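Turnico T-864 Transdermal Diffusion Cell Station

The T-864 is a benchtop station for in vitro release and permeation testing of creams, gels, ointments and patches. It holds vertical diffusion cells in a heated dry block and samples them on a programmed schedule. Receptor volume is set by the cell insert and is entered once, at method setup.

Block temperature is controlled at 32 °C for skin work and 37 °C for mucosal membranes. Stirring is magnetic, with a separate drive under each position, so a stalled bar is reported by cell number and the remaining cells continue. Stir speed is adjustable in steps of 100 rpm. 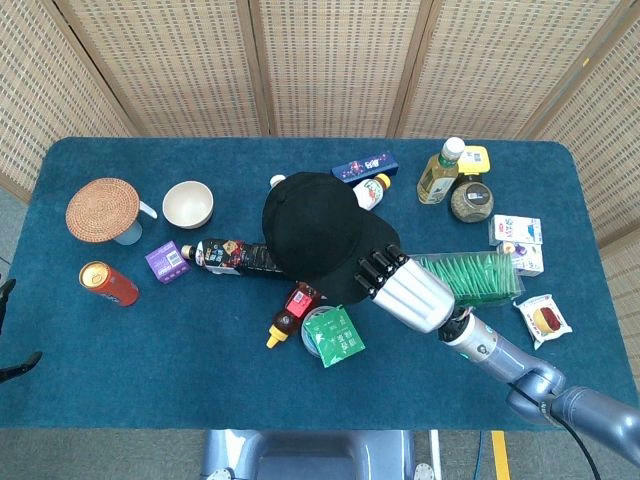 Sampling is by positive displacement. The line is flushed with fresh receptor medium before each draw, and the replaced volume is logged for the dilution correction. Air bubbles under the membrane remain the most common source of error – tilt the cell during filling and check each one before starting the run.

The controller stores up to 4,000 sample records with user ID and time stamp. Records export as CSV or signed PDF. Methods written for the older Tak controller can be imported, but flush volumes have to be entered again by hand.

Supplied with: station, controller, power cord, alignment tool, one set of membrane clamps. Cells, inserts and membranes are ordered separately.

Shipping weight and bench clearance are listed in the site preparation sheet. Part number for the standard configuration is 1,276 in the Bilness price list. Orders from Sastcombe ship in July.

Technical contact: Nobuhle Mtshali, Applications, Bilness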